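Hand-Held Gripper Comparison – Frequently Asked Questions
Braltimden test group. Last revised 3rd December.

Which grippers are covered?
Two hand-held units, the Dekar and the Prikton. Both are two-sided, with a fiducial marker on the moving arm. The older Wei unit was dropped in October after its trigger spring went out of tolerance and no replacement part was available.

What is being compared?
Marker tracking, grip on soft items, and operator fatigue. Payload is not tested. Nothing in the item set weighs more than 370 grams.

How many grasps does each unit get?
3000, split evenly across the item set. Grasps that fail at the controller level (dropped packets, clock drift) are repeated and logged separately. Grasps that fail because the item slipped stay in the count.

Which items are in the set?
There are 19. Most are cloth, foam or thin plastic. Rigid items are kept to a minimum, as both units handle them without trouble and the results don't separate. The full list is in the protocol sheet, section 4.

Do I need to calibrate before every session?
Yes. Close the jaws fully, hold for three seconds, open fully, hold again. The controller takes jaw travel from the two end positions. If the reported width with the jaws closed is not zero, repeat. Do not correct the offset by hand in the config file.

The reported width jumps while I am holding something. Why?
Usually the marker. Check for glare first, then for material covering a corner of the printed square. Fabric that bunches upward is the common cause. Grip lower on the item and let the loose part hang below the marker block.
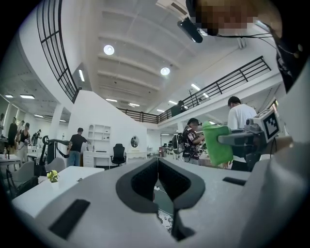 Ruoxi Hao writes: I get the same jumps with nothing near the marker, but only on the Prikton and only when I tilt the wrist past horizontal. Swapping the cable made no difference. Could it be the exposure setting?

It could. Lock the exposure before the session and run the tilt check again. If the jumps persist, send the log to Yulan Liang along with the unit number – without the number we can't match it to a calibration record.

Can I swap operators in the middle of a session?
No. End the session, start a new one, and calibrate again. Fatigue scores are per operator and can't be split afterward.

Does the camera need to be refocused between units?
The lens is fixed focus. Wipe it with a dry cloth and leave the ring alone.

When will results be available?
Tracking figures go up first. Fatigue scores follow once Fergus Chisholm has checked the operator sheets against the session logs. Slip rates are reported per item, with no overall score for either unit.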